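What Changes When the Packing Bench Gets Arms
A project report by Mio Sakamoto
Work and Technology, second-year project

How I ended up on this topic

My first idea for this project was self-checkout machines, and I'm glad I got talked out of it. Half the class was already doing self-checkout. My project partner for the interviews, Yuzuki Yokoyama, had a summer job at Zesitz, a company that packs and ships sports gear for small brands, and she kept telling me stories about the two-armed robot station they were setting up at the end of the packing line. So I asked if I could come and hang around, and they said yes (after I signed a form and bought the right kind of shoes).

I went in June, mostly in the mornings. The question I brought with me was pretty simple: what is different about the day for the people who used to do all of this by hand? I care less about how many boxes go out the door, although you'll find a little of that too, since the shift lead really wanted me to put it in.

The workplace

Zesitz sends out table tennis sets, badminton sets, jump ropes, that kind of thing. The table tennis kits are the fiddly ones. A kit is a zippered case with a paddle and balls and whatever else the customer's version calls for, and there are a lot of versions. On a regular day the line handles 2,000 kits. Before the winter holidays it goes up to 3,000, and everyone I talked to pulled the same face when they told me that.

The kits used to be packed start to finish at the long bench everybody calls Higuchi. I thought it was a person for my whole first morning! It's the name painted on the side of the bench, from some supplier way back. There's a second bench, Prustari, for returns, and it matters later in this report.

The new station runs on software they call Iltano. It has two arms with two-fingered grippers and it sits on its own table at the end of Higuchi. The arms have small cameras near the grippers, and the packers can watch what those cameras see on a monitor. I spent a lot of time staring at that monitor. It's oddly hard to look away from.

What the station does, and what it's still learning

I expected a machine that repeats one motion forever. The jobs at this station are closer to what a person does with a messy desk. Someone puts down a case and the arms have to deal with it however it's lying: open, half open, upside down, mesh pocket bulging. Soft things are the hard part. A cardboard box keeps its shape when you squeeze it (mostly), but a fabric case folds and slides and drags its zipper along with it.

The packers teach it by guiding the arms through the job, over and over, with slightly different starting positions. Yuzuki did a bunch of these sessions and told me it felt like teaching somebody to tie a shoe over the phone. She got good at it quickly, and she also noticed something I would never have thought of, which is that she had to learn what her own hands were doing first. She'd packed these kits for weeks without knowing that she always steadies the case with her left hand before she goes for anything inside it. The robot needed that step too. When she left it out, the case went for a walk across the table.
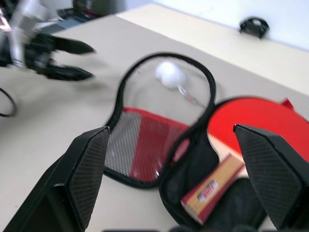 Gripper view at the station: an open table tennis case with a red paddle and a box of balls in one half and a single ball in the clear pocket of the other.

The loose ball is everyone's favorite topic. A ball in a pocket is easy enough to see, but getting hold of a ball with two flat-sided fingers takes patience, and if it gets away there's a chase. The packers have strong opinions about whether balls should be the robot's job at all. One of them told me she would happily give it every box in the building if she could keep the balls, because she can do a ball in a second without looking. Another packer said the exact opposite: the balls are what make her wrists ache by lunch, so please, let the robot drop as many as it likes until it gets the hang of it.

I liked hearing those two back to back. I'd gone in assuming "the workers" would have one view.

What people told me

Yuzuki and I interviewed 5 people from the packing line, each of them on a break and away from the floor. We promised not to use names, so I'm sticking to what they said.

The biggest change they described was in who they talk to. At Higuchi you stand next to people. You complain about the tape together, you know whose kid has a recital. The person looking after the robot station stands at the end, facing the monitor, a few steps from everybody else. Three of our five brought this up without us asking. One said her shifts there go by slower even though the work is easier on her back. The shift lead has since moved the station's stool so that it faces the bench, which sounds tiny, but people mentioned it in a good way.

The second thing was attention. Packing by hand lets your mind wander, and a few people truly love that about it. Minding the station doesn't. You're waiting for something to go wrong, and then you have to decide fast whether to step in or let it try again. One packer called it "babysitting with a stop button." She was tired in a different way when she got home, more in the head than in the feet.

Then there was pay, and I don't think I would have gotten to this one without Yuzuki, who already knew people there. Teaching the arms is skilled work. The people doing it are the best packers on the line, and they're doing it at the packer rate. The managers say they're looking at a new job grade for it. The packers have heard that, and they'd like to see it in writing. I asked one of the managers when it would happen and got a very friendly answer with no month in it.

Jobs, the question my teacher told me not to dodge

When I visited, no one had been let go because of the station. Two people had moved from Higuchi over to Prustari, where returned kits get opened, checked and sorted. Returns are harder to automate, the manager told me, because you never know what's in the case. (People send back all sorts of things. Someone once returned a kit with a sandwich in it.)

One of the two who moved was happy about it and one wasn't. The unhappy one had 3 years at the bench and had been told the move was temporary. She was still on returns when my visits ended. I don't want to make that into a bigger story than it is, but when people say "reassigned" as if it settles the matter, I think of her.

What did settle some nerves was the seasonal hiring. The company took on the usual holiday help last year and says it will again. People seemed to believe this part more than the part about the job grade, I think because they've seen it happen.

What I'd do differently

I would go for longer. A few weeks of mornings gave me the calm version of the place, and everyone kept saying I should see it in the holiday rush, when the station either helps a lot or gets switched off and pushed aside, depending on who you ask. I'd also talk to the evening shift. Yuzuki says they use the station much less and there's a bit of a rivalry about it.

My interview questions could have been better, too. I asked "Do you like working with the robot?" far too many times and it mostly got me a shrug. "What did you do at ten this morning?" got me entire stories. I switched over partway through, so the first two interviews are thinner than the others, and I've marked them that way in my notes.

And I should have asked to try the arms myself before I started writing about them. I finally got a turn on my last visit. I was supposed to pick up a box of balls and put it in a case. I pinched the edge of the case, lifted the whole thing up and swung it into the monitor stand, and two packers applauded. After that I went back and rewrote most of the section on teaching.

Thanks to Yuzuki, who did half of the interviews and checked my spelling of Prustari, and to everybody on the morning shift who gave up part of a break to talk to us. The interview questions (both versions) are in the appendix.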